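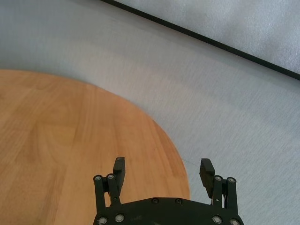
Hjalti Frandsen replied:
You will be waiting a long time if you go with pure tung oil. I did our kitchen table with it in August and each coat wanted the best part of a week before I dared put the next one on. Lovely finish in the end, but we ate off our laps for a month. If the table is in daily use I would go for a hardwax oil and be done in a weekend.

mossbank27
Thanks. It is in daily use, two children and a lot of squash. The old varnish on ours has gone white in patches where hot plates have been put down, so it all has to come off whatever I use. Is hardwax oil any good against heat?

Hjalti Frandsen
Better than varnish for repairs, about the same for heat. You will still want mats. The difference is that you can rub down one patch and oil it again without doing the whole top.

planewright
I don't agree about the patch repairs. Everyone says it and I have never managed one that didn't show, at least not on a top that has had a few years of light on it. The new patch goes in paler and stays paler for months. If you want to be able to repair it, use a plain Danish oil and accept that you will be recoating every year.

latthorpe_lad
Depends on the wood. On pine, yes, patches show badly. On oak I have done it several times and you would have to be told where to look. What is yours, mossbank?

mossbank27
I was told cherry when we bought it, second hand from a house clearance in Latthorpe. I have my doubts. The underside is much lighter than the top and it dents if you look at it.

planewright
Dents easily and pale underneath could be a stained softwood. Sand a bit on the underside, wipe it with white spirit and see what colour it goes. If the colour on top is a stain you will lose it when you strip, and you'll need to decide whether to put it back.

Hjalti Frandsen
Check it isn't veneer as well, before you get the sander out. Look at the edge. If the grain on top doesn't carry over the edge in a way that makes sense, stop there and use a chemical stripper.

mossbank27
Looked at the edge this evening with a torch. The grain does carry over, so I think it is solid. White spirit on the underside went a yellowish colour, no red in it at all.

latthorpe_lad
Not cherry then. Start at 100 grit. Don't be tempted by anything coarser on a soft top, the scratches are a nightmare to get out.

planewright
100 will clog in minutes on old varnish. Scraper first, then paper. A card scraper costs very little and makes less dust.

tetness_jo
Butting in to say I used a scraper on a round top and dug the corner in twice. They take practice. With children in the house I would just do it outside with a sander and a decent mask, and not in December.

planewright
Round the corners of the scraper off with a file first. It takes five minutes.

mossbank27
The shed has no heating, so would oil cure in there at this time of year?

Hjalti Frandsen
Slowly, and it may stay tacky. Strip it in the shed if you like, then bring it indoors for the oiling. Thin coats, wipe off everything that hasn't soaked in after 16 minutes or so, and leave a window open. Lay the rags out flat outside to dry. Don't ball them up in a bin, they can catch fire by themselves.

latthorpe_lad
Seconding the rags.

mossbank27
Right. I will borrow a scraper and try it on the underside first. If I make a mess of it I'll get the sander out. Still undecided on the oil, so I might do two test strips and leave a hot mug on each.

planewright
Give the strips a fortnight before you put the mug on. Fresh oil will mark whatever brand it is.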